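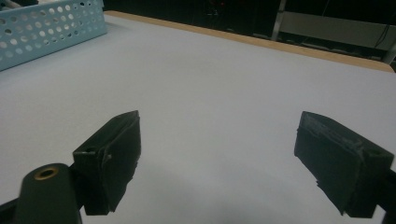 1/ Empiezo el hilo de mi viaje de mayo por la costa de Gamden. El español no es mi primera lengua, así que pido paciencia con los errores.

2/ Llegamos a Grancombe en el autobús de las 8. El billete costó 40 y se paga al conductor, solamente en efectivo. El trayecto es lento pero muy bonito, sobre todo después del segundo puente.

3/ Dormimos tres noches en la pensión Rondonuwu. Habitación pequeña, ventana al puerto, desayuno con pan de centeno. Por la noche se oyen las gaviotas - a mí me gusta, a mi marido no tanto.

4/ Desde el pueblo subimos a la ermita de Onum. El cartel de la entrada dice que fue fundada en 1247. Hay 150 escalones en la última parte y no hay barandilla. Con lluvia yo no los haría.

5/ Arriba venden un queso de cabra muy salado. Compramos dos y uno lo comimos en el camino de bajada.

6/ Me preguntaron por el ferry a la isla: en mayo sale solo por la mañana. Nosotros lo perdimos y caminamos hasta el faro - cuatro horas ida y vuelta, con mucho viento.

7/ Mañana escribo sobre el regreso por el interior y el museo de la sal.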